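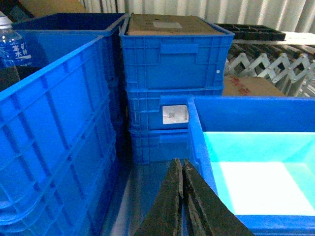
Blue crates stacked three high, with cardboard on the top one

To: Kamel Storage list
Subject: Re: Crate returns and what to do with the open ones

I went through the crate corner before lunch and can answer most of what was asked below. My replies are under each part.

> We have a return pickup from Jundel coming in July and they want the
> crates stacked and labeled before the truck gets here. Can someone
> tell me how many we are holding?

The sheet says 80 came in over the spring. I have 31 ready to go back, empty and wiped out. The rest are still in use on the packing side or over at Alis. Jundel bills us for any crate that is not back by the end of the month, so if you have one under a desk, please bring it down.

> Also, do the lids go back with them? I have never seen a proper lid
> for the big ones.

We never got lids for the big ones. People have been putting flat cardboard on top, and Jundel doesn't want that back. Pull it and put it with the recycling. If there is a label on the cardboard with an order number, write the number on the sheet first. Twice now we have lost track of a part order that way.

> Last thing. Some of the crates have old shipping labels on the front.
> Leave them or peel them?

Peel them. The scanner at the Jundel depot reads whatever code it finds, and last time 13 of our crates were logged to Flaneo and we spent most of a month getting the charge moved. Warm water and a plastic scraper will take most of them off. Please don't use a knife, it leaves grooves and they charge for that too.
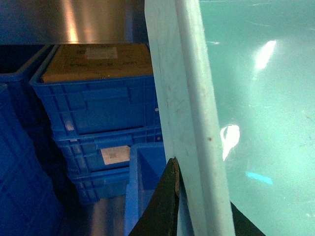

Same stack, box in the top crate and shipping label on the middle one

Any crate with a box still in it is not a return. Take the box out, check it against the open orders, and shelve it. If it doesn't match anything, leave it on the receiving shelf with a note and I will look at it in the afternoon.

On stacking, three high is the limit for the big ones. The ribs on the sides make them look like they will lock together but they only sit on the rim, and a fourth one slides when you bump it. Keep the handle slots facing out so they can be picked up without turning the whole stack. Smaller crates go in their own stack. Don't nest them inside the big ones, the driver counts what he can see and we don't get credit for the rest.

Please also take your water bottles with you when you are done over there.

The deposit we have out with Jundel right now is $1,943. We get it back when the count matches, and I would like to have it settled before the new price list starts.

I can do the peeling if somebody else will take the boxes out and shelve them. It should be a couple of hours for two people. I'm free after 2 p.m. most days except when the Alis delivery is in. Reply to the list and not just to me, so we don't end up with both of us doing the same stack.

The sheet is on the clipboard by the scale. The pen is missing again, so bring one.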